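Showing the simulated robot the coffee machine task by remote control

Written by Gholamreza Rostami for new operators on the Dollell project

On this page I explain how to record demonstrations of the coffee machine task with the Zevodton teleoperation program. I suppose that you already did the installation and that your headset and hand controllers are paired. If they are not, please read the installation page first and then come back.

The task is small, but it needs both patience and a light hand. I needed 14 attempts before I had one episode that I wanted to keep, so please do not be sad if your first ones go wrong.

1. Load the task and look at the start position

Start the program and choose "coffee" from the task list. Wait until the robot stops moving before you touch the controllers. The robot stands on the far side of the table and faces you, so its right hand is on your left in this view. Many beginners move the wrong arm in the first minute. If this happens to you often, change to the head view, where left is left and right is right.

Before you record, check that the coffee machine stands on the table and the gray cup on its drip tray, and that both hands are up in the air, away from the cup. If a hand is too low when you take control, it can jump and push the cup away. In this case press reset and begin again. 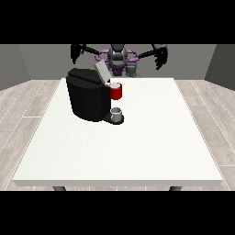 2. Match your hands to the robot hands

Hold your controllers in front of your chest, elbows a little bent. Bring them slowly to the same pose that the robot has, and then press and hold both grip buttons. From this moment the robot follows you. When you release the buttons the robot stops, and you can rest your arms or step back. I recommend to do this as often as you want before the recording, but never during it. A long pause stays in the data and we must cut it out later by hand.

Set the motion scale to 6 in the control menu. With a higher value the arms go faster than your eye can follow, and with a lower value you have to walk around your own room.

3. Start the recording and make the approach

Press the record button and wait for the short tone. Move only the hand that you need. Keep the other one quiet beside the machine or above the table - it does not have to be perfectly still, but it should not wander.

Come to the machine from the side and a little from above. Open the fingers early, while the hand is still far from the machine. If you open them at the last moment, the fingertips hit the housing and the simulator gives the machine a hard push.

For the last part of the way, go slowly and look at the fingertips, not at the palm. The picture has low resolution and depth is difficult to judge. I use the shadows and the edge of the table to help me. It is also good to move the hand a very little to the left and right and see what it covers.
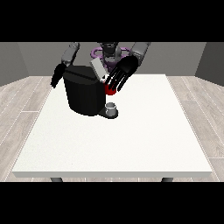
When you feel the vibration in the controller, you have contact. Do not press harder. The program calculates the force from how far your own hand goes past the surface, so a small extra movement of your wrist becomes a big force on the machine. Hold, breathe, and then make the movement in one piece. If you lose the contact, you can try again one time in the same episode. We accept one correction, and it is even useful for the training. With two or more, please throw the episode away.

4. Finish and save

After the movement, open the hand fully and take it back the same way it came. Then press record again to stop. The program shows you the number of steps. The limit for one episode is 2,000 steps, and everything after it is not saved. My longest good one had 1,885 steps, and this is already too slow, so try to stay well under it.

Play the episode back once at normal speed. Look for these points:

- the hand that is not working does not touch anything
- the cup is still standing on its place
- there is no jump in the arms at the beginning

If all is fine, save it in the Lovard folder with your initials in the name. Practice episodes go to the Golestani folder, where we do not use them for training.

5. If something goes wrong

The robot does not follow: one of the grip buttons is not pressed fully, or the controller battery is low.

The arm shakes near the machine: you are probably at the limit of its reach. Bring your elbow closer to your body and come again with another angle.

The machine slides on the table: press reset. Do not try to push it back with the hand, the position is then never the same as before.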